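Varma Family Reading Project
Progress report to the Prametti Fund, August 2024

Enrollment reached 40 families, up from the number we reported in February. Evening sessions run at the Drastska branch library, and a second group started at Grerkitz Elementary once the school gave us a room. Two families moved away and one has asked to come back in the fall.

Attendance dipped during the heat but recovered. Parents asked for shorter sessions, so we cut each one to an hour and added a take-home book bag.
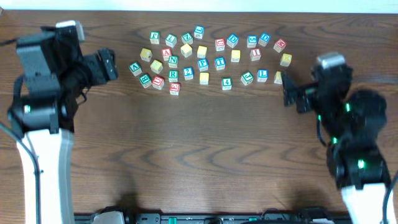

Spending is on budget except for printing, which ran over when we translated the parent guide. We covered the difference from the snack line. Three tutors finished their training and seven more are signed up.

Still open: the bus passes. The transit office has our application but has not replied. We would like to move the unspent travel money to books if there is no answer by the next report.

Kulsoom Sethi
Project Coordinator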